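Stop Counting Episodes

Most teams that train robots from examples can tell you how many examples they have. Few can tell you what is in them. I think the second number matters more, and we should stop leading our reports with the first.

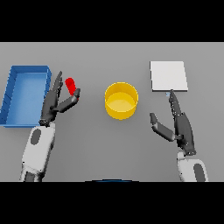
Margareta Voicu
Simulation lead, Clullden

Last February my group had 900 episodes of a tabletop task: two arms, a blue tray, a yellow cup, a white pad and a red piece to be moved. Everything was recorded in simulation by people steering the arms. The policy we trained on it did well as long as the cup stood where it usually stood. Shift the cup a hand's width and the arm went to the old place anyway.

We did what everybody does and asked for more. Another 500 episodes came in from the same operators with the same starting layouts, and the policy got a little more sure of itself in the places where it was already fine.

Then Pushpa Maurya sat down and watched them. It took her most of two weeks. She threw out anything where the operator had paused to think, where the piece had been dropped and picked up with no clear correction, or where the layout was a near copy of one she had already kept. She was left with 356. We trained on those and the policy was better, mainly when the cup moved.

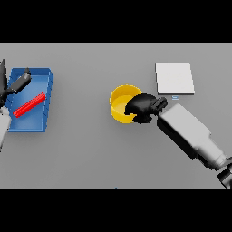 Tray at left, cup and white pad at right, in the simulated workspace.

I know the objection, and Lalit Vashisht has made it to me more than once. Simulated data is cheap. Nothing breaks, the table resets itself, and a big enough pile will cover the odd cases by accident. Why pay a skilled person to throw away work that has already been paid for?

My answer is that the pile does not cover them. Operators get good at a task, and once they are good they do it the same way every time. They approach from the same side and close the hand at the same moment. After the first morning you are mostly buying repeats. The cases you need, a bad grip or a reach that has to be started over, turn up less often as the operators improve.

There is a fair point on Lalit's side. Pushpa's rules were hers, and another reviewer would have kept a different set. Some of the pauses she cut may have been useful. When Geeta Tomar reviewed part of the same data she disagreed with her often enough that we had to write the rules down, and we are still arguing over what counts as a correction.

I would still take that argument over another order for episodes. If you run a collection, change the layout before every session, have operators start some attempts from a poor position on purpose, and put one person's hours into watching before you put anyone's into recording. Report what you kept and why. The total can go in a footnote.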